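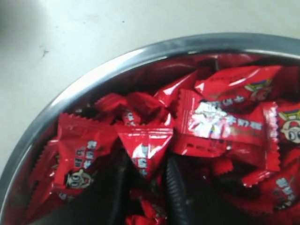 Grasp planner thread, because I've been at this since breakfast and I'm too pleased to keep it to myself. Picking single sweets out of a pile, in clutter, with a two-finger gripper and a wrist camera. Mostly software stuff, a bit of moaning about reflections.

2/ Background for new followers: I look after the perception and planning side of Lamrani, our little picking stack at Jultthorpe. Sumeya Admasu does the low-level control. She is the reason anything moves smoothly.

3/ Shiny wrappers in a shiny steel bowl are horrible for depth. You get holes where the highlights are, and then the bowl wall mirrors the red of the sweets, so the segmenter happily finds sweets inside the metal. It was proposing grasps on reflections all last week!

4/ First fix was boring and it worked. Fit a circle to the rim, work out the inner wall from that, and throw away any mask that sits mostly on the wall. One evening's work. I'd spent most of March trying to train my way out of it.

5/ Second fix is the one I'm properly excited about. We used to score each grasp on its own. Now the planner also asks "where do the fingers go on the way down?" and marks you down for landing on a neighbour's face.

6/ With pillow-shaped packets that matters loads, because the crimped ends stick out everywhere and overlap. The old scorer loved a crimped end (lovely strong edge, nice and narrow) and would grab one that belonged to a sweet buried two layers under.

7/ So the new one looks for gaps. Dark, deep bits between wrappers get a bonus if a finger fits in them, and then the other finger has to find its own gap on the far side. If there's only one good gap it'll tilt the wrist and try again before giving up.

8/ Planning time per pick was 123 ms on my laptop this morning, down from something embarrassing. Most of that saving was me noticing we rebuilt the collision mesh for the bowl every single time. The bowl! Which does not change shape!

9/ Sumeya's bit: she's put a soft stage at the end of the descent. For the last 15 mm the arm stops chasing position and listens to force, so the fingers can work down into the pile without squashing anything flat. The tuning file has a comment in it that just says "gently, you animal".

10/ Between runs we go back to a bare patch of table with the fingers shut and grab a reference view. It gives us exposure and a fresh mask of the gripper itself, so the segmenter knows which pixels are us.
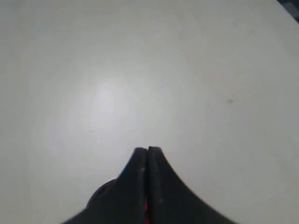

Wrist view, fingers closed, nothing but table. Check out the glare left of centre.

11/ That glare patch is a menace by the way. A soft bright blob with no edges, and auto exposure chases it all over the place. Exposure is now locked from the reference view and I wish I'd done it ages ago.

12/ The small grey smudge over to the right is handy, though. Our "is the table clear?" check kept flagging specks as objects, so I've added a minimum size and kept this view as a regression test. If the smudge ever comes back as a sweet, the build goes red.

13/ The logging is much nicer too. Sum-yee Kong wrote a viewer called Florkier that scrubs the wrist video next to the planner's candidate list, so you can see which grasp came second and why. I've learned more from second-place grasps than from the winners.

14/ Still rubbish at: twisted wrappers (the fit assumes a tidy packet), two sweets coming up together, and anything lying hard up against the rim. The rim ones I think are solvable with a slide-then-pinch move. Doubles I want to catch from finger width, if Sumeya will let me near the gripper driver.

15/ Someone asked if the printed faces on the wrappers confuse it. A bit, yes! The segmenter sometimes decides a face is its own object, so I now merge any mask that sits wholly inside another. Crude, but there we are.

16/ Next job is getting the planner to pick an order for the whole bowl instead of one sweet at a time. I have a branch for it with 38 failing tests. Kettle on, back to it. Questions welcome, especially if you've done force-based descent in soft piles.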